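I have been meaning to write up the Skillmont simulator kit for ages, and June got away from me, so thank you to those of you who kept asking (hello, Pravesh!).

For anyone new, Skillmont is the practice package from Plurum. You pay for a license, download the thing, and get a virtual bench with an arm on it that you can teach to pick things up, all without owning an arm. I have wanted one since my shop-teaching days, and my garage and my bank account both said no, so a simulated one it is.

Setup took me an evening and a half. The installer is 27 gigabytes, and our internet out here is what it is, so I started it, made soup, and went to bed. The next morning it asked for a license key I had already typed in. I wrote to support and Khanyisile Mkhize answered within 2 hours with a fix that worked the first time — and a very kind note about my soup, which I had mentioned for some reason.

Once you are in, you choose a lesson pack. I went straight for the hand tools one, naturally. You can steer the arm yourself with the keyboard or a game controller, and I would say get the controller. I tried the keyboard first and knocked more things over than I care to admit.
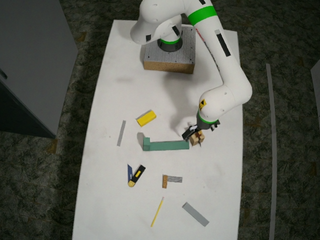

The hand tools pack, with the gripper down by the wooden piece. Note the little try square!

I am fond of the way they did the tools. The square has a brown wooden handle and a streaky metal blade, and it made me want to go out and tidy my own drawer. The shadows are soft and help a lot when you are judging how low the gripper is. I do wish the floor were plainer, as all that mottling tires my eyes after a while.

My other grumble is the manual, which runs to 131 pages and keeps the camera controls near the back. Look those up first and save yourself the headache I had. Saving a session can also take up to 10 minutes on my old desktop, though Pravesh says his is much quicker.

Would I renew? I think so, yes. I am going to try the Drunelau add-on next, the one with the drawers and hinges, and I will let you know how I get on with it.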